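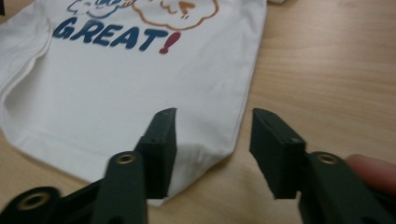 Budget for hand-held grippers and a folding arm: what am I forgetting?

Posted in Small Workshop Automation, January 22, 2023

I look after the packing side of a small printed clothing business. We do T-shirts mostly, some tea towels. Folding is the job that holds everything else up, and the owners have agreed to let me put together a costed plan for getting a robot arm to do part of it. They want the plan before they will talk about an amount.

What I have so far is this. Stage one is recording people folding shirts with hand-held grippers, so there is something to train the arm on. Stage two is the arm itself, fitted with the same shape of jaws. I have a quote from Prorico for 2 hand-held grippers with cameras, and a second quote from Clorberg for a single one at a lower price, with the pads sold separately. The Clorberg quote does not say how long delivery takes. Prorico say 20 working days.

My rough list is grippers, spare pads, a computer with enough storage, a table, the arm, a mount for the arm, and staff time for the recording. We would use our own misprints as the shirts, so I have put nothing down for those. There are 86 in the box at the moment, nearly all adult sizes, white and navy.

Two things I would like help with. Is it worth buying the arm at the same time as the grippers to get a better price, or should I wait? And what have other people had to pay for that was not on their list? We have a spare bench with a wooden top that I was planning to use for all of it.

Posted by packing_bench

Wait on the arm. We bought ours together with the grippers and it sat in its crate until August while we were still recording. By then part of the warranty had gone. The discount for buying both was small and I would have preferred to keep the money back, as we ended up wanting a longer reach than the one we had ordered.

Things that were missing from our list, in the order they annoyed me:

Spare pads. The gripping faces wear smooth and then thin fabric slips out of them. Price up two full sets per gripper at the start. Ask Clorberg whether the first set is in the box or not, because "sold separately" can mean either.

Fixings. Small screws, pins, whatever holds the jaws to the arms on the model you choose. Get the seller to send a parts list with prices before you order. If they can't produce one, I would take that as a reason to go elsewhere.

Storage. Video fills drives faster than you expect and you need a second copy of all of it. I had one drive in the budget and bought three more.

Lighting. Our ceiling lights gave everything a slight green tint. It was all right for dark shirts, but white ones on a pale table lost their edges when the exposure went up. Two plain lamps with diffusers sorted it. They were cheap, but it took a fortnight to get the purchase approved because they were not in the plan.

Staff time. This was the largest line by the end, larger than the grippers. Work it out per fold. Time one of your people folding with the grippers once they have had a few days at it, add the time for laying the shirt out flat again, then add some for failed attempts. A person with grippers is a lot slower than a person with their hands. Hems are the slow part. The single layer at the corner bunches up between the jaws and you go back for it.

On the misprints, it is fine to use them, but check that they cover what you really send out. If you sell shirts with a large slogan across the front and your misprints are mostly plain backs or small chest prints, the arm will have seen very little of the thing you want it to fold. Thick ink is stiffer than the cloth and creases differently. I would put in a small amount for children's sizes too if you sell them.

A wooden bench is fine for the recording. Before you plan to put the arm on it, find out whether it moves when you lean on it. Ours did.

Posted by Skeltuvex_user

I'd just get the cheaper one. They all do the same thing. You can always buy a second later if it works out.

Posted by mallory_kerb

I don't agree with the answer above. It depends whether you fold with one hand or two, and nearly everyone folding shirts uses two. If you record with one gripper you are recording a different way of folding, and you would probably have to start again when the second one arrived. Compare the price of two from Clorberg, with pads and delivery, against the Prorico pair. When we did a comparison like that between two suppliers the dearer quote came to roughly 94 per cent of the "cheap" one once everything was added.

I also agree with waiting on the arm, but ask for the quote for it now and put it in the plan as a separate stage with its own decision. If the owners only see stage one they may think that is the whole cost. Our first plan at the Phuthong unit made that mistake and the second request was not received well.

For stage two, I would add:

A guard or light barrier, and someone's time to do the risk assessment. Ring your insurer as well.

The adaptor between the arm and the jaws. It is often a made-to-order part. Ask Prorico whether they sell the jaws in a version that bolts to an arm, and which arms it fits.

A proper stand. A steel frame bolted to the floor is dull to spend money on but it saves a lot of resetting.

A year of support, if you have no one in the building who can write software. Get that priced by the day and also as a yearly sum.

Leave a contingency line as well. We put ten per cent in the first time and used it all before the arm was delivered.

One question back to you. Is the recording going to be done by the people who already do the folding, and who covers the packing while they do it? If the answer is agency staff, that has to go in too.

Posted by third_shelf_down

Thanks, both long answers were useful. Existing staff would do it, in the mornings, and I had not costed the cover. I have gone back to Clorberg for a price on two with pads included, and asked Prorico about the adaptor. The arm is now a separate stage in the plan. I leaned on the bench and it moves.

Posted by packing_bench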